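Mestow Community Help
Home > Laundry and cleaning

Blue bottle leaks from the cap, what to stand it on?

Posted by Gratbridge_Gail, March 15, 2023

I have a plastic bottle of blue liquid, white screw cap, and since February it has left a sticky ring on whatever I put it on. The table is light wood and my mother-in-law's, so you can picture the mood. I've put a big sheet of white paper down for now. Do I decant it, or is there a way to get the cap to seal? 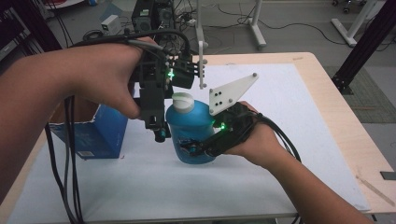 I've tried tightening it with both hands and a fair amount of language. I've also tried keeping it in a cardboard box, and now I own a sticky box.

Édgar Bermúdez
2888 posts

Take the cap off and wash the thread on the bottle as well as the inside of the cap. Warm water, old toothbrush. Dried gunk stops it going down straight, so you tighten and tighten and it still weeps. Dry both, screw it back on gently, lay the bottle on its side in the sink for 6 hours. If it still leaks, the cap is cracked and you want another one.
Paper is good for showing you a drip but it won't save the wood. Put a saucer on it.

Dido
9 posts

just buy powder

Sánchez_at_no_3
Édgar is right about the thread. If you do decant, copy the label on to the new bottle. My husband didn't, and we cleaned the windows with something that foamed until teatime.

3 people found this helpful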